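Call for participants: hot drinks and afternoon alertness in office workers

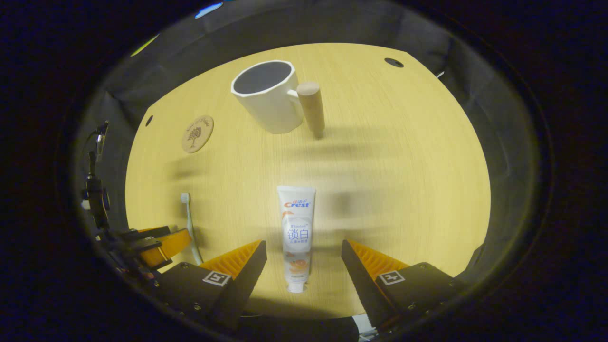 Pirnico — Friday, March 1, 2024

The Wirkus study is recruiting adults who work at a desk at least four days a week. It measures how the timing of coffee and tea affects reaction time later in the day. There are 147 places, of which 119 are in the main group and the rest in a home-based group.

You may apply if you are aged 19 or over, drink at least one cup of coffee or tea a day, and can travel to the Skov building during business hours. You cannot take part if you work night shifts, are pregnant, or take prescribed medication for a heart or sleep disorder.

Participation lasts six weeks. You will:
keep a daily log of drinks, with time and volume in millilitres
complete a short screen test each weekday afternoon
attend two sessions at Skov, at the start and end of the study

The home-based group completes both sessions by video call — a laptop with a working microphone is required.

Mugs vary in capacity. Please measure your usual one with a kitchen jug before enrolment and enter the figure on the form.

Travel costs to Skov are reimbursed on presentation of receipts. Participants may withdraw at any time without giving a reason. Logs are stored under a code number, separately from names.

Applications close at the end of March. Forms are available from the Menance desk, ground floor, Skov building.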